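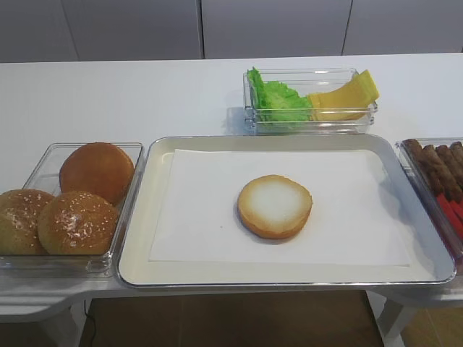
Osman reckons the rudder bearing was gone before we left Ledmont, and that the knocking on port tack was there all last season.

Sunday, yard notebook, Ollura refit
Posted by the yard

Search this log Go
Home Log Refit Spares Contact

Rudder off by 10. Stock scored just under the top bearing, not deep. Lower bush worn oval. Engine hours 1676, so the stern gland is due as well - do both while shes out.
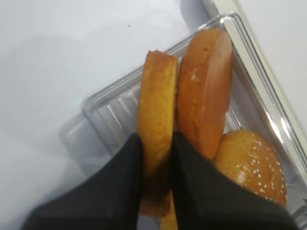
Steering cable

Port cable has broken strands at the quadrant. Replaced both sides, 6 new clamps. Old sheave seized solid, soaked it overnight, no joy. Ordered one from Orura.
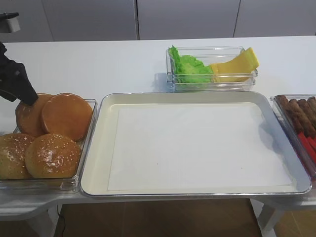

Sheave pin is the larger size, so check before drilling anything. Autopilot ram rebolted, still needs lining up. Log reads 3899 miles, more than 68 of those on the emergancy tiller.

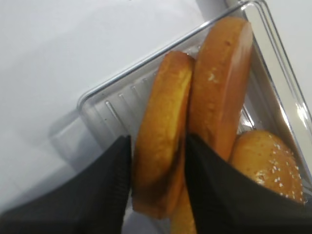

Can she go back in with the old bush? Only for a tow round to the other berth. New one first, then launch.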